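Lost key, marker and a wooden mug tree waiting to be claimed in Amthorpe

October 17, 2018

If you have been patting your pockets since the Trillville Road swap day, the good people at the Amthorpe community hall would love to hear from you. The swap drew 322 visitors this year, a very happy number for a small town like ours, and as always a few belongings stayed behind after everyone had gone home with their new treasures (and, we hope, a slice of the plum cake from Culletti Bakery!).

The hall office is now looking after a key on a red strap, a white case for earbuds, a black and orange marker and a wooden mug tree with five pegs, which would look lovely on somebody's kitchen counter again. There were gloves and umbrellas too, but those have already found their way back to their owners.

To claim something, stop by the office next to the Begović shoe repair shop, or call extension 2963 and tell them a little about what you lost. Anything still there in March will go on the giveaway shelf at the spring swap.
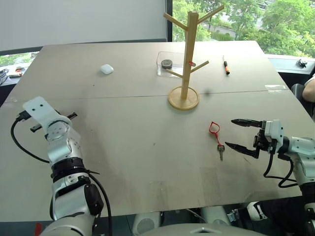
Mug tree, key and other items left at the Amthorpe swap day.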